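# Sharpening by post and at the market: a talk with the grinder at Sobczak

The workshop is at the back of a yard in Galtetmont, past a tyre place and a unit that sells garden sheds. Sobczak has sharpened knives, scissors and plane irons there for ten years. The woman who runs it bought the business from the previous owner and kept the name. She asked for hers to be left out. "People know the shop," she said. "They don't need to know me."

She started in a school kitchen, where the knives went out to a contractor every six weeks and came back a bit shorter each time. "He had one belt, a coarse one, and he put everything on it. Bread knives, the lot. I used to watch the good ones disappear." She bought a pair of water stones and practised at home on charity shop knives. After a winter of that she was doing the kitchen's knives herself, and then the knives of most of the people who worked there.

Most of the work now comes from households. A kitchen knife takes her less time than people expect, and she will do one while the customer waits if there is no queue. Restaurants bring theirs in rolls on a Monday and want them the next morning. Hairdressers are the fussiest, she says, and she doesn't blame them. A pair of good shears can cost £400 and a bad regrind will ruin it in a minute.

I asked what she sees most often.

"Chipped tips. People open tins with them, or they get a lid off a paint pot. Then it's the dishwasher. The edge knocks against the rack and the handle dries out and splits. After that it's glass chopping boards. I'd take every glass board in the country and put it in a skip."

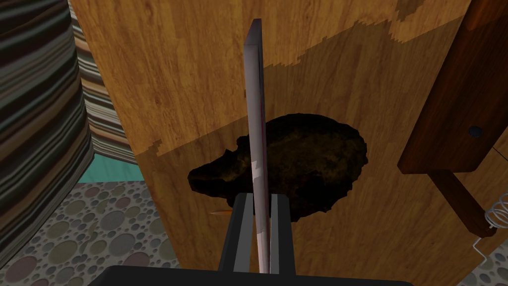 She is calmer about pull-through sharpeners than I thought she would be. Plenty of sharpeners will tell you they wreck a knife. "They take off more metal than they need to and they leave a rough edge. But a rough edge cuts a tomato. If somebody's using one of those and cooking dinner every night, fine. Bring it to me once a year and I'll put the shape back."

What she would like people to learn is how to tell when a knife is going dull. Her test is an onion. If the blade skids on the skin before it goes in, the knife wants a few strokes on a steel or a strop. If the steel makes no difference, it wants a stone.

The grinding itself is done on a wet wheel that turns slowly, with a leather wheel on the other end for the burr. She finishes by hand on a 6,000 grit stone if the steel is hard enough to make it worthwhile. On softer knives she stops much earlier. "There's no point polishing a soft knife. It's gone by Wednesday. Leave it with a bit of bite."

Plane irons and chisels come in from a joinery firm called Clutero, and from people who have taken up woodwork since retiring. She likes that work best. The back of the iron has to be flat before anything else is done, and a lot of new ones aren't. "I had a man bring in an iron he'd honed for weeks. Lovely bevel. He'd never touched the back. Half an hour flattening it and he could take a shaving you could read through."

The postal side began by accident, when a customer moved away and kept sending her knives in a shoebox. She now sends out a card sleeve and a stiff box made for her by Asora, a packaging company on the same estate. The first boxes had been too long and the knives slid about. She turned some of them into seed trays. Postal orders make up roughly a third of the year's takings, and November is the heaviest month, when people get ready for Christmas and find that the carving knife won't carve.

She turns a few things away. Serrated knives she will do, slowly, one scallop at a time, and she charges more for them. She won't do ceramic blades, and she won't do electric hedge trimmers any more after one arrived with the guard missing. She also refuses anything that arrives loose in a carrier bag. There is a sign on the counter about that.

Prices went up in spring, for the first time in a long while. A kitchen knife is still under £10. She had expected complaints and got two, one of them from a regular who then left four knives and a pair of secateurs.

I asked whether she would take somebody on. She has tried it. One lad stayed a summer and was good, but he wanted to make knives, and he has gone off to do that. "It's repetitive. You stand at a wheel and your hands are cold and wet. I don't mind it, I put the radio on. I did 100 in a day once, for a cookery school. I wouldn't do that again."

The shop is open on weekday mornings and all day Saturday. Wrap the blades in newspaper and tape it shut.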